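How Knitwear Is Passed On in Kastov: Survey Results

Sabina Bednárik and I chose second-hand knitwear because the charity shop in Kastov turns so much of it away. We wanted to know why people give up a jumper and what state it is in by then. This section covers the shop records and the household survey.

The shop let us read its intake book for one year, ending in September. It listed 2,249 items of clothing. Knitwear was entered separately, with a short note when a piece was refused. The usual notes were "felted", "moth" and "out of shape". The last one was hard to use, as the two people who kept the book did not seem to mean the same thing by it.

For the survey we spoke to 33 households in Kastov and Hrubý. Each was asked how they wash knitted clothes, how they dry them and where they keep them in summer. Most answers on washing were short. Answers on drying were longer, and several people disagreed with others in the same house.
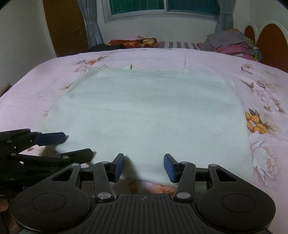
Figure 3. Pale knitted garment laid flat on a floral sheet.

Drying flat was known to nearly everyone we asked, but fewer did it. Lack of space was the main reason given, mostly by people in flats. Those who hung knitwear on a line said the shoulders and hem stretched, and they expected this. One woman in Hrubý folds hers over the line at the armpits - she learned it from her mother - and says they keep their length.

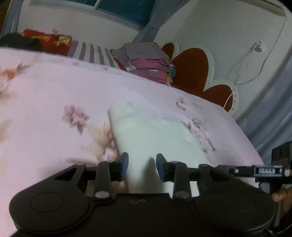
Storage answers fell into 4 groups: drawers, shelves, bags and suitcases. Moth damage was mentioned most by people using suitcases, though we did not ask how old the suitcases were or whether the clothes had been washed first. Both questions should have been on the form.

We also asked who mends. Small holes were usually left until the garment was no longer worn outside the house. Two people took theirs to the repair counter at Trekia and were content with the price.

Anežka Vávra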